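Skudidura Owners & Tinkerers > Faults and Safety

Thread: Right gripper lets go early, then the arm stops dead

flatwhite_servo
Posted June 18, 2022
Hi all, long time reader. We've got a two-armed setup doing a table-clearing job (pick up rubbish, drop it in the bin, go again) and the right arm has picked up a nasty habit. It closes on something light, starts to lift, lets go, and then the whole arm freezes with fault 7 in the log. Left arm is fine! I've re-seated the wrist connector, swapped the fingers and rolled back to the May firmware. Same thing every time. The grip counter says 2,989 cycles if that matters.

bogan_kinematics
What's it trying to pick up when it faults? And can we see the work area? Half the gripper threads on here end up being about the table.

flatwhite_servo
Wrappers mostly, sometimes a can. Here you go.

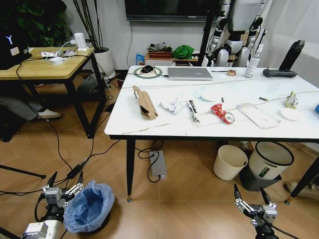 Same table in both, bin down on the left side.

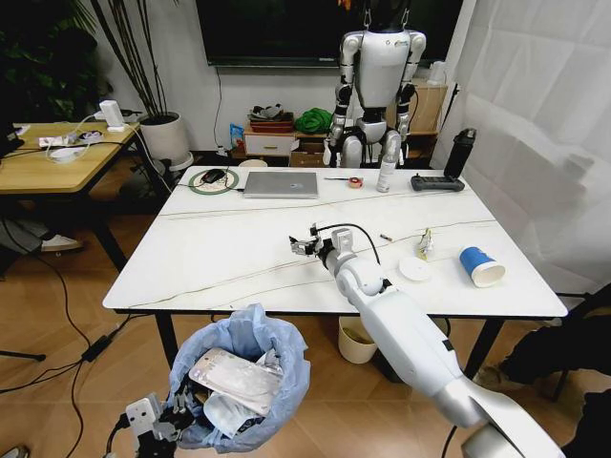
Does fault 7 mean the motor is cooked?
Fault 7 is a current limit trip, so the motor pulled more than it was allowed to and the controller shut the arm down to protect it.

bogan_kinematics
Which is good news, mostly. A dead motor usually throws nothing at all, it just sits there looking sorry for itself. I'd be looking at the wrist cable. On ours it had chafed inside the sleeve where you couldn't see it, and it only shorted with the wrist rolled past a certain angle. Took me two weekends to find, grr.

miettinen_fan
Disagree with the cable theory. If it was chafed you'd get the fault while moving an empty gripper too. My money's on the grip force setting. Soft plastic squashes flat, the fingers never reach the width they expect, so they keep squeezing until the limit trips. I had exactly this with the Clallier fingers and turning the force down fixed it the same arvo.

bogan_kinematics
That doesn't explain it letting go BEFORE the fault though. Read the first post again.

miettinen_fan
Fair enough, I skimmed. Still worth a try, it's a single setting.

flavton_workshop
Can I be the boring one for a sec? Whatever the cause, please don't keep clearing the fault and having another go with people standing near it. We had an arm come back from a current trip and swing to its home position at full speed. It caught the edge of the bench and took a fair chunk out of it. Power off, move the arm clear by hand if yours allows it, then restart with the speed right down and someone on the stop button.

flatwhite_servo
Point taken, I've been a bit slack about that. Speed's down now. I ran it with nothing in the gripper and rolled the wrist slowly both ways, and it tripped twice, same angle each time. So I reckon bogan_kinematics is onto it. Sleeve comes off tomorrow.

miettinen_fan
Righto, I'll cop that one. I'd still drop the force for wrappers.

bogan_kinematics
Ha! Check the left one while you've got the tools out. We change both cables every 1,000 cycles now and you're well past that.

flatwhite_servo
Will do. Anyone know if the short cable fits, or do I need the long one with the right-angle plug?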